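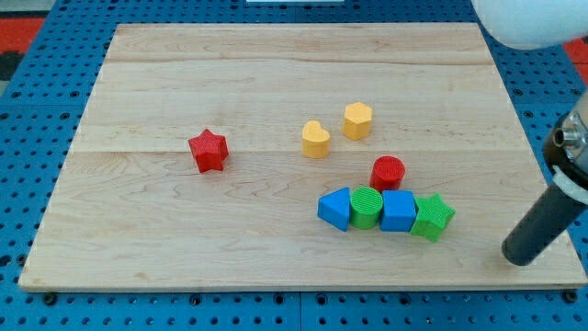

Teaching the Arm by Hand: Does More Practice Data Help?

February
By Wumpini Adjei and Tanner Vachon

What we wanted to know

The Nondale project handout says an arm can learn to sort toy blocks if you show it enough times. We doubted the word "enough." Our board had eight blocks on it – stars, cylinders, a heart and so on, in red, yellow, green and blue – and the job was to push a named block out of a group without moving its neighbors.

How we taught it

Tanner held the arm and moved it through each push. I ran the same pushes by remote control from the next desk. We recorded 600 demonstrations in all and set 100 aside for checking. Henrique Teixeira lent us his older set of 3,000, which used a different board.

What happened

Blocks standing alone, like the red star at left, were easy. The row with the blue triangle, green cylinder, blue cube and green star was not. The blocks nearly touch, and the finger often took two when we asked for one. Adding Henrique's set made the motion smoother but did not fix this. I suspect it taught the arm his habits along with his pushes.

Doubts

Hand guiding felt quicker, but Tanner got tired and his later pushes were sloppy. Remote control was slow and I overshot a lot. We compared only 2 people, so we can't say which method is better, and I don't trust our scores on the crowded layouts. Brock Vachon thinks we should redo those with a wider gap. That would raise the numbers – it would also dodge the problem.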